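Open Afternoon at Werus: The Arm That Dropped Everything

I had been promised robots, and for the first hour I got a parking lot, a lanyard and a long talk about floor loading.

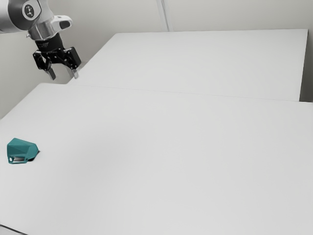 Werus opens its Forsyth site to visitors every March, and this year about thirty of us shuffled in behind Halvard Hedlund, who runs the handling cell and has the calm of a man who has filled out a lot of incident forms. He told us at the door that the tour would cover the Ustis job. "That's the one that went badly," he added, and several people who had been edging toward the coffee came back.

The Ustis job was simple on paper. An arm picks up a small part from one table and sets it down on the next, all day and all night. They built it in simulation first, where it ran 2,432 cycles without a miss. There was cake. Then they moved the program to the real cell, and on the fourth cycle the arm drove its fingers into the tabletop and kept pushing.

The cause was a step. The real cell used two tables, and one stood 4 millimeters higher than the other. The simulation knew this perfectly well. What it had wrong was which table was the high one, because somebody had measured the cell from the other side and typed the number in with the sign flipped. In simulation the part landed gently every time. In Forsyth it landed like a dropped toolbox.

Hedlund passed around one of the bent fingers, which went from hand to hand with the sort of respect usually given to fossils. A man next to me asked why the arm hadn't stopped when it hit something. Good question, and Hedlund clearly wished it had come later. The force limit had been raised to 700 newtons during setup to get rid of nuisance trips, and it was never put back. The arm did not consider a table to be much of an obstacle.

No one was hurt. The gate was closed and the operator was outside it, eating a sandwich. She hit the stop button, the arm sagged a little, and the cell was down for 20 days while they waited on parts from Pulau and argued about who owned the spreadsheet.

The fixes were on a laminated sheet by the gate. The limit now resets itself at every power-up. The tables get measured by two people, who write down their numbers separately and are not allowed to confer. The first run of any new program is done at crawling speed, and we watched one. It took so long that two visitors left for the restroom and came back without missing a pick.

I asked if the simulation had been corrected too. It had, Hedlund said, that same evening — and then it had been corrected again the next morning by a colleague who hadn't heard, so for half a day it was wrong in the original direction.

The coffee was cold by then. I had two cups and kept the lanyard.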